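Project Grullden: final report

4. Rules of the cell

We were asked to follow the department's code of practice for shared robot cells, which runs to 60 clauses, a good many of them about footwear. This section covers the ones that changed how we worked.

Clause 12 says the work area must hold "only items required for the task". We spent most of May arguing over what that meant. One half of the group held that a pen was required if the task was pens. The other half wanted a written list, and won, mainly by writing it first. The list is in Appendix B and has been amended more often than our code.

Clause 19 deals with cables on moving arms. They must be tied along the links with enough slack for the full reach of every joint. Our first attempt had so little slack that the supervisor used it as a teaching aid.
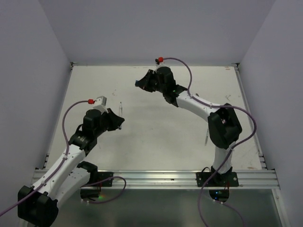
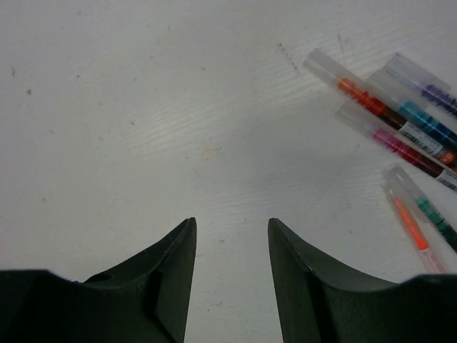
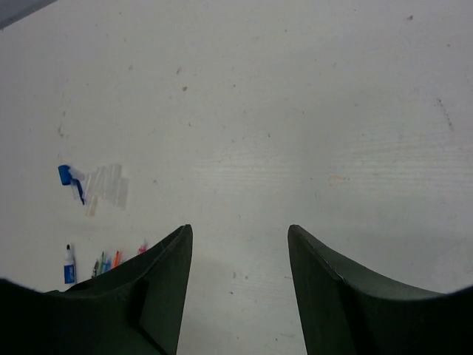

Two arms and a tabletop, with coloured pens in both of the closer views.

Clause 23 sets the speed limit while anyone is within reach of the arms. We capped both at 60 per cent of the normal working speed and then, after a frank talk with the technician, a good deal lower. The cap lives in the Emuvent control software, where it can be changed by anyone with the password. The password was on a sticky note until clause 31 was pointed out to us.

Record keeping took longer than any of this. Every run gets a line in the log: who was at the stop button, what was on the table at the start, and why the run ended. We logged 2,000 runs. In the first 70 the reason for ending is given as "lunch" more often than we would like, and these were left out of the results in section 5.

We would keep the start-of-run checklist but cut it to one side of paper. The version we borrowed from the Irnberg lab has a box for confirming that the previous box was ticked. We ticked it every time. The wording of clause 12 also needs another look before the next group takes over, and our notes on it are in Appendix C.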